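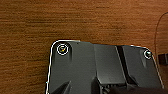

Foro Skolau > Madera y acabados > Mesas y encimeras
236 visitas · 3 compartidos

Usamos cookies propias y de terceros para mejorar tu visita. Aceptar | Configurar

vetalarga
¡Por fin tengo la mesa de trabajo como quería! Tablero marrón medio, tirando a rojizo y caramelo, con la veta corriendo de lado a lado. Lijé a 400 y le di aceite Pemmont, tres manos finas con trapo. Estoy encantado, paso por delante y la tengo que tocar. La duda: ¿le doy otra mano o la dejo ya?

mimbrera
¡Qué tono más bonito! Me encantan las rayas oscuras, así casi rectas. Yo la dejaría tal cual, que con mucho aceite se apaga el dibujo.

garlopa_sur
Pues yo no estoy de acuerdo con mimbrera. En una mesa donde se apoyan aparatos y herramientas, la cuarta mano se agradece. Y sube a 1000 antes, en seco y sin apretar, verás qué tacto.

mimbrera
¿A 1000 antes del aceite? Cierras el poro y luego no chupa nada. En mi banco de Urville me quedé en 400 y ahí sigue, precioso.

garlopa_sur
Con aceite fino chupa de sobra, lo he hecho en nogal y en haya. Eso sí, prueba por debajo, en una esquina.

tuercaloca
Yo vengo a hablar del plástico, jaja. Esa carcasa gris oscuro con las esquinas redondeadas queda de lujo sobre la madera. Un consejo: ponle fieltro debajo a todo lo que dejes fijo, que a mí un plástico me dejó cerco en una mesa recién aceitada.

vetalarga
¡Apuntado lo del fieltro! ¿Del adhesivo o suelto?

tuercaloca
Suelto, el pegamento con el aceite se lleva fatal.

garlopa_sur
El adhesivo va bien si esperas a que cure del todo. Yo le daría un mes.

vetalarga
Pues suelto de momento. Esta noche pruebo la de 1000 por debajo y os cuento, ¡qué ganas!

Temas relacionados
Aceite o cera dura para un escritorio
Cercos en madera aceitada: cómo los quité
Cepillo Ishida, primeras impresiones
Restos de tablero: ideas para aprovecharlos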